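From: Usa Nuchit
To: Grulwood Bag Makers list
Date: December 3, 2024
Subject: Re: [grulwood-bags] Lining or no lining?

Surachet Ongart wrote:
> Hi all, I'm cutting out a batch of cloth totes for the Kamolrat
> sale and I'm stuck on whether to line them. Lining nearly doubles
> my sewing time, and last year people seemed happy enough with the
> plain ones. But the raw seams look messy once you open the bag,
> and crumbs get in there and never leave. Also, does anyone still
> prewash? I have 45 to get through and one clothesline.
> Surachet

Hi Surachet, hi everybody,

I've gone back and forth on this for years, so take it as one person's opinion! For a grocery-size tote in a medium cotton I don't line anymore. I do French seams instead, and they're much less trouble than people make them sound. Wrong sides together, narrow seam, trim it way down, flip, press, sew again. You get a clean inside and there's no raw edge for crumbs to hide in. It adds a few minutes a bag once you've got a rhythm going, and most of those minutes are at the iron.

The one place I still line is anything in a really thin print. I made a bunch out of some lovely floppy stuff from the remnant bin at Javari (the bin by the back stairs, not the front one, the front one is all polyester now) and they were so soft they wouldn't stand up on their own for a second. Try dropping a loaf of bread in one of those while you're holding a toddler. My sister ended up with most of them.

If you don't want the work of a full lining, put a strip of something firmer inside the top edge, three inches or so, folded into the hem. It holds the mouth open and gives your handles something to bite into. I use old bed sheets, doubled. Canvas is better but it fights my machine, and my machine wins every argument already.

On prewashing - yes, sorry. I skipped it once, in May, for a set I made for the school in Prurau, and every single one came back from its first wash with the side seams puckered like an old sock. What I do now is zigzag the cut ends of the yardage, wash the whole length before I cut anything, and hang it folded in half the long way. One clothesline is plenty if you do it a couple of lengths at a time. Don't tumble it bone dry or you'll be ironing until New Year's.

Thread: I finally used up my 1000 yard cone of the cheap white and won't be buying it again. So much lint! I had to clean under the needle plate every third bag. The all-purpose polyester costs more and I've stopped swearing at it.

Handles, for whoever asked me off list: I cut mine four inches wide, fold the edges to the middle, fold again, and topstitch both sides. The box with the X through it where they join the bag is worth doing properly. I had a handle pull out on me in the parking lot last winter and there were oranges rolling under cars.

The pattern I use is number 1117 in the old club binder, the one with the tape all over it. Ignore the finished size printed on it, it's wrong by an inch, and the gusset line is on the wrong piece. I penciled in the fix but it's gotten pretty faint.

Surachet, if you're still short on time I can take 7 of them off your hands, cut out and pinned, as long as somebody else does the pressing. Let me know what color thread.

Usa

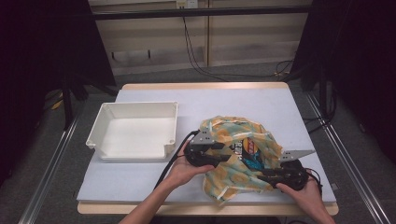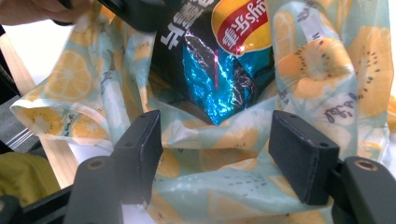
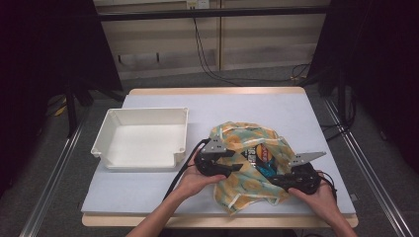
Soft cotton-weight print or not, I do like those big orange rounds. Same pattern idea in all three photos.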